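Wood grain

By Oluf Arnardóttir
Updated June

Wood grain is the direction and pattern of the fibres in a piece of wood. The word is also used for the look of a cut surface, its colour and its lines.

Formation

In places with a cold winter, a tree usually adds one ring each year. The early part of the ring grows fast and is often paler. The late part is denser and, in many species, darker. When a log is sawn along its length, the rings show as lines or as arches — the shape depends on how the blade meets them.

Types of cut

Plain-sawn boards are cut with the rings lying nearly flat to the face, and they often show wide arches. Quarter-sawn boards have straighter lines and move less when the air becomes humid. Veneer can be sliced in both ways.

Curved and fine grain lines on pale wooden surfaces.
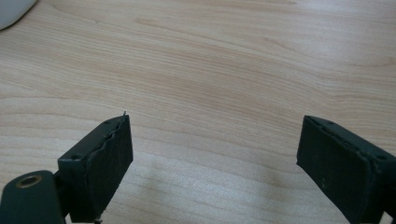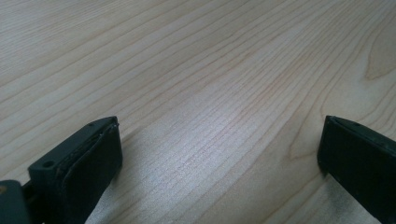 Working with grain

A plane should follow the rising fibres. If it goes against them, the surface can tear — in this case the board is turned around.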